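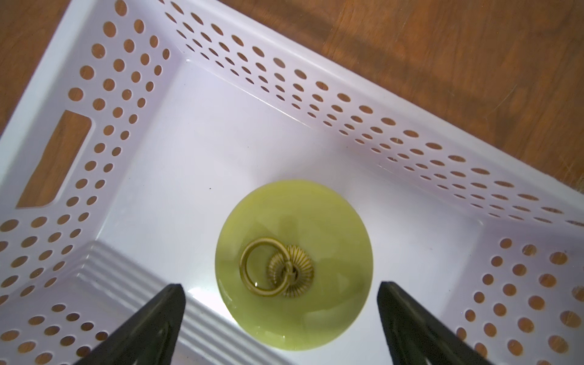
Attachment 1 - wrist cam, basket task, fingers open over the disc

Ticket 407
Queue: Vellton teleop support
Station: Dumlao bench, left arm
Status: open, waiting on reply

Problem
Recording demos for the keyring pickup with the hand controller. Gripper goes down fine, I squeeze the trigger, fingers close in the live view. On playback they close late and the arm is already lifting. Comes up with nothing. Same thing 3 demos in a row.

Setup
White basket with the holes, on the wood table. Green disc on the basket floor, gold ring + coil piece lying on the disc. Task is grab the metal and leave the disc where it is. Recorder is Stito, default profile, nothing custom that I know of.

Tried so far
- restarted Stito. no change
- re-zeroed gripper. no change
- swapped USB cable on the controller. no change
- slowed way down on the approach. bit better, still late
- moved the arm by hand instead of remote, buttons on the arm for open/close. Playback is fine!! so its not the gripper

Friday update
Pulled the logs. Arm positions and trigger values are on diferent clocks. Trigger is behind by 5 frames every time, start of demo and end of demo, doesn't drift. Hand guided demos don't have the gap, those take the gripper value straight off the arm.

Found a setting called input smoothing on the controller page. Was on. Turned it off, gap drops to 2 frames. Better but a small ring flat on a slick surface needs it closer than that. A block would probably forgive it.

Workaround for now
Hover, squeeze, hold still, count to 3, then lift. Playback picks it up most times. Demos look weird though, big pause in the middle, and I dont want the policy learning the pause.

Need from Videsach
1. Where do the other 2 frames come from
2. Can we shift the trigger column in demos already saved, or do we have to record them over
3. Does smoothing come back on after an update - it was off in August, pretty sure

Logs attached, one bad demo and one hand guided for compare. Bench is free mornings if you want to remote in. Leaving the ticket open, pls dont auto close it again.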